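Tokholm Glass Set, 8 pieces

Four stemmed wine glasses and four small stemless tumblers, all in clear glass with no cut or printed pattern. Sold by Prirnex as a full set. The wine glasses can also be ordered in pairs under item 832.

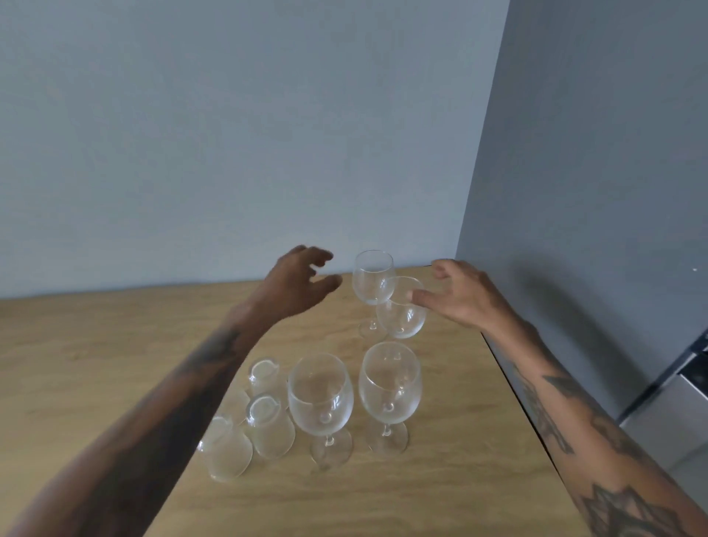 Wash by hand or on the top rack. Leave space between the bowls when you put the glasses away, and do not stack the tumblers. Lift each wine glass by the stem when it is full.

Item no. 1903
Pieces: 8
Wine glass, capacity: 362 ml
Box: divided cardboard, 2 layers
Warranty: none on breakage after delivery

Replacement tumblers are listed under Lilance. Orders placed before noon ship the same day.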